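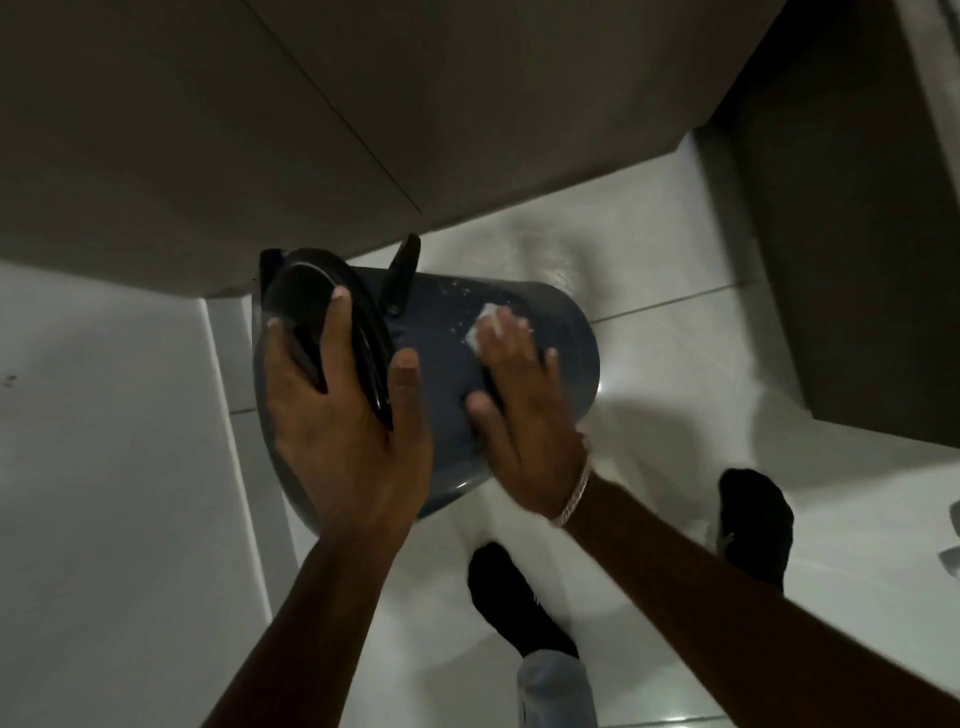 5. Washing the vessel itself

Most of the handling literature deals with the water. Source, transport, lid or no lid, dipping versus pouring. The vessel gets a line or two. In our visits the bucket was washed far more often than we had planned for and the coding sheet had no place for it, so a separate code was added (BW, bucket wash) and the earlier logs were gone back over by Jaramillo. Final count 1,829 logged handling events across the two sites, Treloar and Jundora. BW was not pulled out as a share of these, see limits below.

5.1 Where it happens

Wet room floor, nearly always. Same place as bathing and laundry. A few homes in Jundora use the back step in the dry months. The kitchen sink is too small for the larger buckets, and people said they did not want floor dirt in the sink anyway. So the bucket that holds clean water gets washed on the floor that everything else drains across. This matters for the rinse and we return to it in 5.4.

Posture varies. Some squat, some sit on a low stool, one older respondent stood and bent from the waist the whole time and said stools were for children.

5.2 The inside and the outside

We had assumed the inside came first and the outside was optional. Wrong for most homes. The base was often where the scrubbing started. Reasons given: the base sits on the floor, the base gets carried in and put down on the mat, the base is "what people see when it is hung up" (Treloar, household 9). Buckets hung upside down on a nail do show the base to anyone walking in. We did not think of that before the visits.

Figure 5 shows a base wash. Gray plastic bucket tipped on its side, left hand on the black handle, the right working a small white sponge or cloth over the bottom, specks of foam on the wet plastic. White tile floor, also wet. The grip is the point of interest for us: one hand holds and one scrubs, and the holding hand is on the handle up by the rim. In later handling the same handle is grabbed with whatever is on the hand at the time. Handles were rarely scrubbed on purpose in either site. When asked, respondents said the handle gets clean by being held in soapy water, or looked at us as if the question was strange.

The lug where the handle meets the rim is a second weak spot. Grit and old soap collect there and a sponge does not go in. Two respondents used a matchstick. Pattinasarany has proposed a simple swab protocol for the lug and the underside of the rim, to be tried in the April round.

5.3 Tools and soap

Dish sponge, cut-down dish sponge, rag, netting from onion sacks, a fistful of coconut fiber in the older homes. The sponge used for buckets was meant to be a separate one in most homes. Whether it stays separate is another matter and we have self-report only. Soap was bar or powder, liquid less often. Sand came up in interviews as something grandmothers used, we did not observe it. People with newer plastic buckets avoided anything rough becuase scratches hold dirt, a belief which agrees with what we would expect of the material.

5.4 Rinse

Short. Usually one pour from a dipper, turned once in the hands, tipped out. Where tap pressure was low the rinse water came out of another bucket, so that the two vessels are linked and a household can not really be scored on one bucket alone. Our form did just that. It has been changed.

Drying was upside down on the floor (common), on a nail, or not at all and straight back into use.

5.5 Limits of this section

BW was added late. Codes after the change are double checked, codes before it are one person's reading of somebody else's notes. Codebook was frozen 23/12/2023 and no changes made to it after. Six homes dropped out before the second visit and are kept in the event log but not in the interview material. Observer effect surely present, people clean more when there are guests with clipboards. The Sondora pilot had the same problem and did not solve it either.

Transcripts and the revised form are held by the Gradidel water group and can be had on request. Translation of the Jundora interviews is stil being checked, so quotes from that site are left out here.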